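Visit report: Vahidi Park stadium, pitch and matchday operations
Latrice Thibodeaux
3/28/25

The club opened its ground to coaches and facility staff from the regional league, and I attended for our own side. The programme covered the playing surface, the drainage, the video room and the changing areas. Capacity is 3000, most of it in the covered west stand.

The pitch is a hybrid surface, 102 metres long, laid over a sand rootzone. Ground staff mow to 26 mm in season and drop slightly lower for evening fixtures. The centre circle and both goalmouths were reseeded in November after a run of home matches, and the north goalmouth remains thinner than the rest. It sits in the shadow of the stand until early afternoon. Lighting rigs supplied by Lekari are wheeled over it between fixtures. Surface hardness is tested at fixed points before each match and the readings are logged against injuries, although the head groundskeeper would not draw conclusions from a single season.

Drainage was renewed two years ago. Laterals now run across the pitch to a collector behind the east touchline, where the old system ran lengthwise and backed up at the corner flags. The club lost three home dates to standing water the winter before the work and has lost none this season.
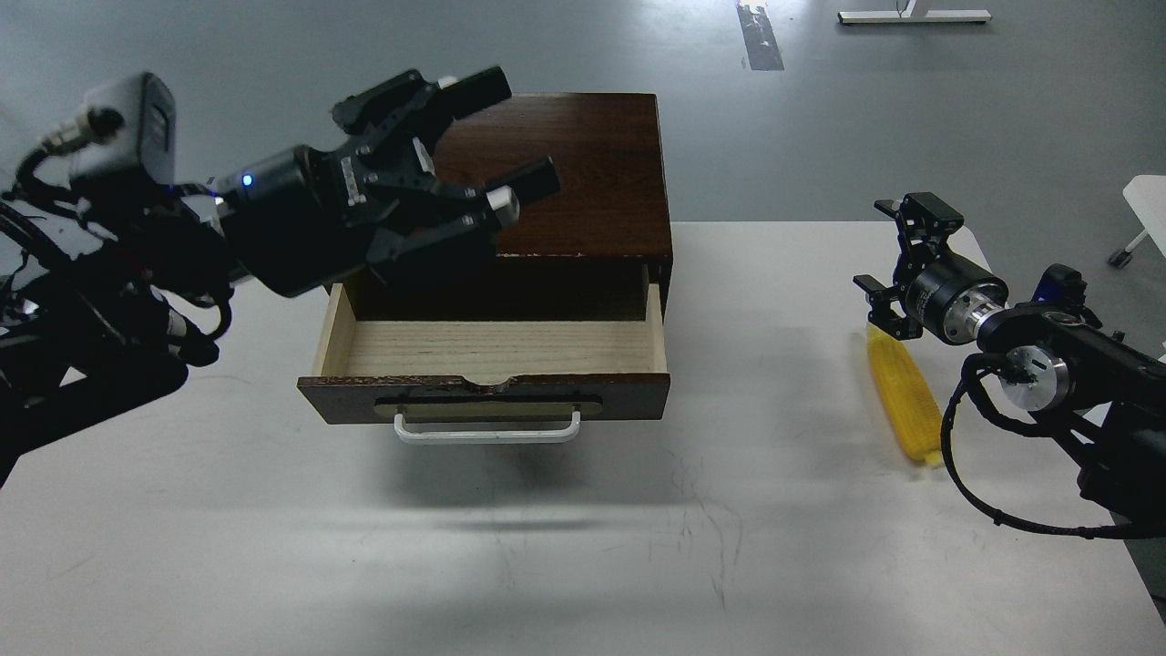
Small wooden cabinet with the drawer partly open.

The video room uses Wivix for tagging and Netia for player load data. The two do not share a clock, so an analyst aligns them by hand at kickoff and again at the restart. Set pieces get the most attention. The staff had 136 clips of defensive corners filed by delivery type, and we were shown how the zonal setup changed once opponents began crowding the goalkeeper. The near-post zone is now held by a centre-back, with the striker moved to the edge of the area.

Changing areas are plain and adequate. The away room has one treatment table, and the referees' room is reached through the same corridor as both teams.

Questions at the end were mostly on reseeding costs. The club agreed to send its maintenance schedule to those who left an email address at the desk.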